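Buying a high-mileage Merico estate, what to check?
Started by mabli_p, April

mabli_p, 7.42 pm
I'm going to look at a Merico estate at the weekend, the 2.0 petrol with the manual box. It has 241 thousand on it, full history up to the last owner and then a gap. Seller is a small dealer, Hopkin, on the old airfield. The body looks clean in the advert and the interior is the light grey cloth. Anything I should be looking at before I hand money over? I've had two of the smaller ones but never the estate.

eifion_howells, 8.05 pm
Rear subframe mounts. Get underneath with a torch and a screwdriver. The estate carries more weight at the back and they go there before anywhere else. Mine needed both sides doing and the garage wanted 310 for parts alone.

After that, the tailgate wiring. Open and close it a few times with the rear wiper on. If the wiper stops, the loom has broken where it bends.

ncourtois71, 8.19 pm
I wouldn't touch one at that mileage with a gap in the history. The gearbox bearings whine, and by the time you can hear it from the driver's seat it is too late. There are plenty about with half the miles for not much more.

eifion_howells, 8.31 pm
Not my experience. Mine went past that on the original gearbox with an oil change when I got it. The whine on these is nearly always the rear wheel bearings, and people pull the box out for no reason. Put it in fourth at a steady 40, then press the clutch. If the noise stays, it isn't the gearbox.

ncourtois71, 8.40 pm
I have had two boxes apart on the bench and both had worn input bearings. You had one good car.

Napaporn D, 9.02 pm
You can both be right, the early ones had a different bearing. Look at the plate on top of the casing. If the last letter is a C or later it has the better one. You need to take the air box off to see it, five minutes with a 10 mm socket. A dealer should let you do that.

Mabli, ask about the timing chain as well. Start it from cold and listen for a rattle that lasts more than a couple of seconds. If the engine is already warm when you turn up, go back another day.

mabli_p, 9.15 pm
Thanks all. I rang and he says the chain was done by Stammont, but he can't find the invoice. He's going to look. Is it worth ringing them myself?

Napaporn D, 9.21 pm
Yes. They keep records by registration and they were happy to read mine out over the phone.

eifion_howells, 9.26 pm
Agree with that. Also check the spare wheel well for water. The seal round the offside lamp shrinks and it fills up slowly. Lift the carpet, don't just press on it.

hump_garage, 10.10 pm
Eifion Humphreys here, the other Eifion. I've got a set of subframe mounts for the estate if you need them, still boxed, no use to me now the car has gone. I'm clearing the house as well as the garage before I move. I've also got roof bars, a Windadari tow bar with the electrics, and a box of kitchen bits if anyone local wants them. The kitchen things are free with any car part.

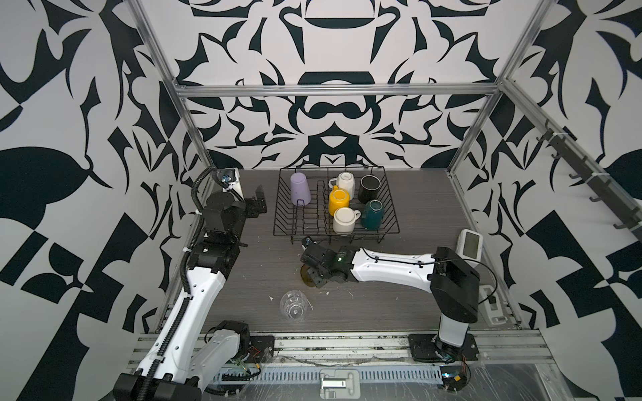 Mugs and dish rack, collection only.

ncourtois71, 10.18 pm
Does the tow bar fit the saloon?

hump_garage, 10.24 pm
No, estate only. The bumper brackets are 15 mm longer. I tried it on a saloon and you would have to cut the valance.

mabli_p, 10.33 pm
Could you hold the mounts until I've seen the car? I'd want the roof bars too if I buy it.

hump_garage, 10.37 pm
Will do. Send me a message either way.

ncourtois71, 10.45 pm
If you do go, take it on the dual carriageway and not just round the block. I still say look for one with fewer miles.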